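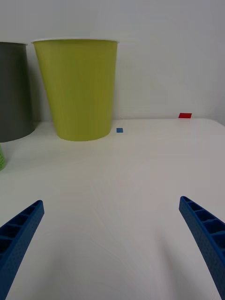
Janelle Estrella asked after last week's class whether it matters who holds the controls, as long as the cup ends up in the right place. She had watched two people do the same task by remote control and both finished, so she wanted to know why one set of recordings was kept and the other was put aside.

It does matter, and most of this week's notes are about why. The set we put aside had long pauses in it. The operator would bring the gripper partway, stop to think, move a little, stop again. A model trained on that will learn the stops along with the moves. At run time it can reach one of those resting spots and stay there, because most of the examples near that position say "don't move".

Week 4: Collecting demonstrations

Reading: Ní Mhurchú notes, section 3. The section on force sensing can be left until after the break.

1. Two ways of showing the task

Hand guiding. You hold the arm itself and move it through the task while the joints are slack. The robot records its own joint positions. It is easy to learn and you can feel contact through the arm. The drawbacks are that your hands and sleeves get into any outside camera view, and that people tend to push the arm into poses the motors would not choose.

Remote control. You stand back and drive the arm with a leader arm, a handset or a tracked controller. The commands you send are recorded along with the camera stream. There is a small delay and you lose most of the feel, so the first session is always slow. On the other hand, the camera view during recording is much closer to what the robot will have when it runs alone.

We use remote control for the cup task and hand guiding for the drawer task in Week 5. If you missed the February intake session you will need to do the Pidbridge handset practice before you book a bench.

2. The start pose
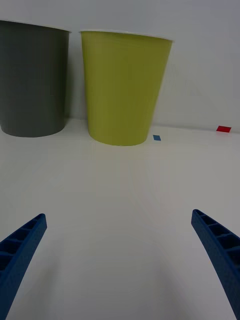
Every episode should begin from a pose you can return to without guessing. For this course that means the home pose saved on the Plurnier controller, with a small change in position allowed between episodes. The grip should be open before you press record. With both fingers wide and nothing near them but bare table, as they are with the two cups standing back by the wall, the first part of the recording can be a clean approach. If the grip starts half closed, the operator spends the first second opening it, and that second goes into the data too.

Check the wrist view on your screen before you start. You want to see both fingertips and the object you are going to pick up. If the target is out of view at the start, the model has to learn to search as well as grasp, and that is a harder problem than the one we are setting you.

3. Moving at an even pace

Decide on your path before you press record. Say it out loud if that helps: forward, down, close, lift, across, down, open. Then do it at one steady speed. You can slow down near the object, and you should, but don't stop unless the task calls for it.

If you miss the grasp, you have two choices. You can back off a short way and try again in the same episode, which gives the model an example of recovery. Or you can end the episode and mark it as failed. Don't shove the cup back into place with the side of a finger and carry on.

4. Changing the layout 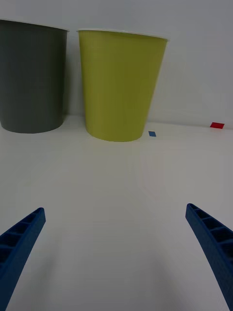
A model shown one layout will learn one layout. Move the objects between episodes, and write down the range you moved them over so that your test positions fall inside it. Small flat patches on the table, like the blue square and the red rectangle to the right of the yellow-green container, can serve as reference points when you write your notes. "One cup width left of blue" is good enough. "Near the middle" is no use to whoever tests your policy in Week 6. Keep the patches where they are for the whole session. If one lifts, note the episode number and press it down again in the same spot.

Lighting can stay the same this term. We will vary it in the second project.

5. How many episodes

Each pair records in blocks of 10, with a break after each block. Tired operators get sloppy with the release. The shared class set will come to 700 episodes once all the blocks are in, and the Susero folder will be locked at that point.

Genalyn Mercado will go through the first block from each pair and send it back with comments. Wait for those before you record the second.

6. What to hand in

The episode files, unedited, including the failed ones.

A plain text log with operator, block, layout and result for each episode.

One paragraph on a recording you would leave out of training, and your reason.

Due Sunday, July 16, 2023, by midnight. Name the folder with your pair number first. Late blocks can still be marked but won't go into the shared set.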